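Open day at the Karnside robotics lab

February 2025

I went to the open day at Karnside last week. It is a plain building past the bus depot, and parking was easy. They had set out 400 chairs for the opening talk, and people were still standing at the back.

The talk was mostly about Plalonent, their project for teaching robots to tidy up. A person does the job first with a hand-held gripper that has a camera on it, and the recordings are used for training. They had 2,211 recordings when the slides were made. I had expected more machines and fewer people, but most of the work right now is people picking things up and putting them away.

After the talk we could walk around the work floor. I spent most of my time at the shelving station, where the items are ordinary tools and household things. You squeeze, the pads close, and you carry the item to a compartment. A utility knife with the blade pulled in is harder than I expected - it is narrow, and you have to get it upright between the pads before you move in toward the shelf.
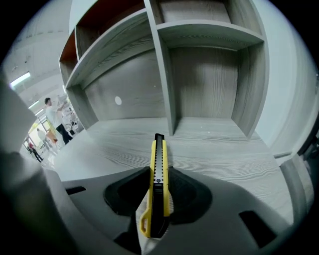

Trying it myself

I got a short turn. The gripper is lighter than it looks, but my wrist was tired after a few minutes. I dropped two things and put one in the wrong compartment. The woman running the station said to slow down near the shelf and keep my elbow in. That helped.

The other stop was a sorting demo by Lonisach. It ran well but the line was long, and I only saw the end of it. Coffee was free and the sandwiches were gone by noon.

The next open day is in May. You have to sign up for that one.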